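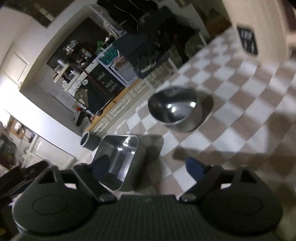 Food Preparation I
Handout 4: Vessels and Table Setup

Students set out all vessels before ingredients are brought to the table. Stainless steel bowls are used for mixing. Deep rectangular containers are used for holding prepared items and should be filled no higher than one inch below the rim. Small cups are reserved for measured seasonings.

Tablecloths are to be smoothed before work begins.

Reading for next session: Carretero, pages 331 to 367.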